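# Unit 4: Dried Legumes in Soups, Soaking and Simmering 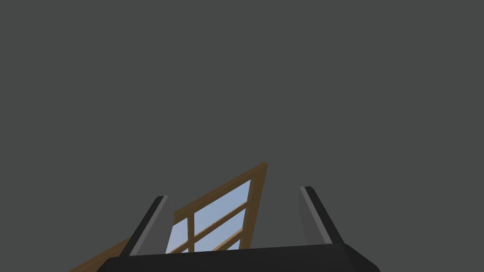
*Wood-framed window, tilted, against a dark gray surface (rendered).*

Notes prepared by Kelly Conceição for the second-term kitchen group. Read before the practical on 19th March. Bring a scale that reads to the gram.

## 4.1 Types used in this unit

| Type | Soak | Simmer |
|---|---|---|
| Red split lentils | none | until they fall apart |
| Brown lentils | none | until tender, skins whole |
| White beans | 12 hours | until creamy at the center |
| Chickpeas | 12 hours | until they crush between two fingers |

Simmering times are left out on purpose. Age and storage change them too much for a fixed figure to be of use. Test five beans from different parts of the pot. If one is chalky, continue cooking.

## 4.2 Soaking

Rinse and sort first. Remove stones and shriveled beans. Cover with cold water to well above the level of the beans and keep in the refrigerator. Drain and rinse before cooking.

Salt may be added to the soaking water. For the practical we use a 2 percent brine: 2 g of salt for every 100 g of water. Brined beans hold their skins better. Reduce the salt in the soup to match.

## 4.3 Acid and hard water

Tomatoes, vinegar and lemon juice slow softening. Add them once the beans are tender. Hard water has a similar effect. A small pinch of baking soda corrects it, but too much gives a soapy taste and a mushy texture.

## 4.4 Base recipe, brown lentil soup

- 222 g brown lentils, rinsed
- 100 g onion, diced small
- 100 g carrot, diced small
- 2 cloves garlic, sliced
- 2 tablespoons olive oil
- 12 cups light stock, hot
- 1 bay leaf
- salt, black pepper

1. Sweat the onion and carrot in the oil over low heat. No browning.
2. Add the garlic and stir for one minute.
3. Add lentils, stock and bay leaf. Bring to a boil, skim, lower to a simmer.
4. When the lentils are tender, remove the bay leaf and season.
5. For a thicker soup, blend two ladlefuls and return them to the pot.

The yield is thin by design. Groups working on the reduction exercise start from this version.

## 4.5 Before the practical

Senyo Boateng will assign stations. Record the salt added at each stage, by weight, on the sheet from the February session.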